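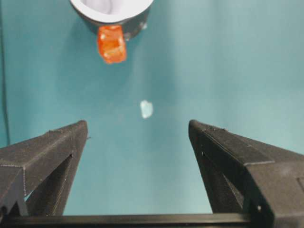
dedet_60
So Tramwood is buying Kirkine, and the part everyone at my counter wants to talk about is the 60 tire shops that come along with it. I worked for Kirkine through their last "merger of equals," when we got new shirts and lost dental, so forgive me if I'm not hanging bunting. My theory is that Tramwood wants the retread plant and the truck contracts and would be happy to leave the shops on somebody's porch in a basket. Anybody here been through one of these from the store side? What happened to your supplier pricing in the first year?

lykke_treads
Went through it when Akpan bought the chain I managed for. Pricing was fine for one quarter. Then we were told to carry the house brand on the front rack, all of it, including sizes that fit nothing sold in this county. I had a stack of 17s I got to know personally. Fill rate on the stuff people came in asking for went to pot.

Get your open warranty claims in before the switch. Mine went into a new computer system and have not been seen since.

Nnamdi O.
I'm going to disagree with the porch theory. You don't pay for 60 leases by accident. Tramwood has been selling through dealers forever and getting squeezed on every set. Owning the counter means owning the margin, and the truck contracts need service bays anyway. Where do you think those fleets get their flats fixed, the parking lot?

dedet_60
Fleets get their flats fixed on the shoulder of the interstate at 2 a.m. by a guy named Rusty with a service truck. I have been Rusty. My shop has four bays and you couldn't get a tractor in any of them without removing the office.

Nnamdi O.
Okay, your shop, fine. The ones out by the freight yards are a different animal.

jummai_o
Independent dealer here, and I'll give you the view from across the street. I've sold Tramwood tires for years and moved 1,806 of them last year, which I know because the rep put it on a plaque. Now that same rep's employer is going to own the store half a mile from me. He tells me there will be a "firewall" between wholesale and retail. He also told me in March there was no deal.

I've already called Trineck about opening an account. I'd guess I'm not the only one on hold.

lykke_treads
A plaque! We got a pen.

sanitread
Can we talk about the dealers leaving for a second, because I think jummai just described the whole risk. If Tramwood gains 60 stores and ticks off 500 independents, that's a lousy trade. Retail tire shops make money on alignments and brakes. A manufacturer doesn't know how to run that business and mostly doesn't want to learn it.

Nnamdi O.
Some of them have run it fine for decades. Dealers always say they'll walk. Then somebody comes in asking for the brand by name and they reorder. No offense, jummai.

jummai_o
A little taken. People ask me for "four black ones, not the expensive kind." I can sell them whatever I have on the rack.

sanitread
Can confirm, that is the number one selling tire in America.

dedet_60
Update from the inside, for what it's worth. We had the conference call this morning. The word "family" was used a lot. No store closures "planned at this time," and a new point of sale system by fall. I asked about supplier pricing and was thanked for the question.

lykke_treads
Print your claims. On paper. Tonight.

dedet_60
Printing now. The toner is also being transitioned.

Nnamdi O.
Still say they keep the stores. Check back in a year and I'll buy the coffee if I'm wrong.

jummai_o
I'll take that coffee. Trineck finally picked up, by the way. Minimum first order is more than I wanted but the freight is decent. Anybody running their light truck line, message me, I'd like to know how they wear.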